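Category: Home & Lodging News
08/05/2025 | By the Nuttall front desk
Last updated: 08/05/2025

NUTTALL GUESTHOUSE OPENS ITS TOP FLOOR IN OCTOBER

JILTOV – Well, we finally get to say it: the top floor of the Nuttall is opening to guests this October! I've been answering the phone here for six years, and I think every second caller has asked me when we'd do something with the space under the roof. Now I have an answer for them.

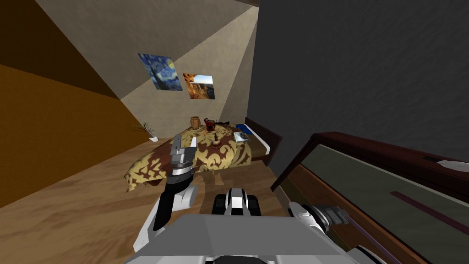 We're adding 27 guest beds in all, spread over the main house and the annex on the Jestader road (the annex gets its own kitchen, which our hiking groups have wanted forever). Opening rates start at $289 for a three-night stay, breakfast included. Yes, the cinnamon rolls are staying. I asked.

The building work was done by Weko, a local firm that also fixed our porch after the big storm. They put in new insulation, quieter plumbing and a second staircase, so you won't have to squeeze past each other with suitcases anymore.
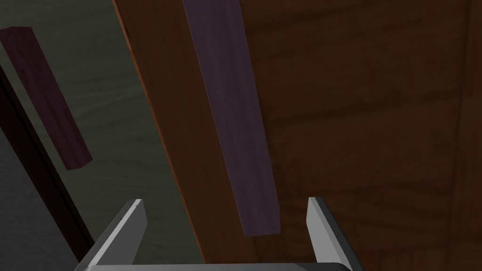 Bookings open this week by phone or at the desk. If you've stayed with us before, mention it when you call and we'll take $6 off each night through the end of the season. Pets are welcome in the annex, but please tell us ahead of time so we can put you near the yard door.
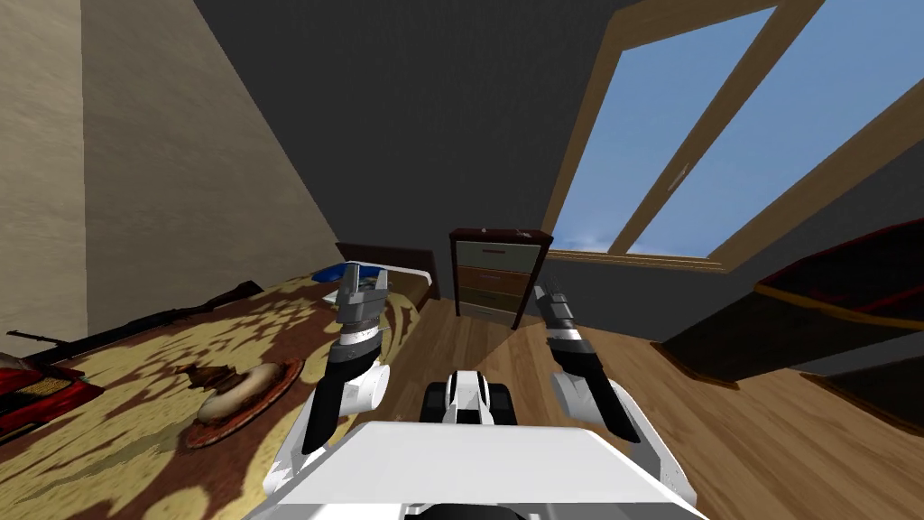 We're also giving $500 to the Jiltov trail fund to mark the opening, and we'll have coffee and cake in the lobby all through the first weekend. Come by and say hello, even if you live down the street and have a perfectly good bed of your own.

Press questions can come straight to the front desk, any time before 9 p.m.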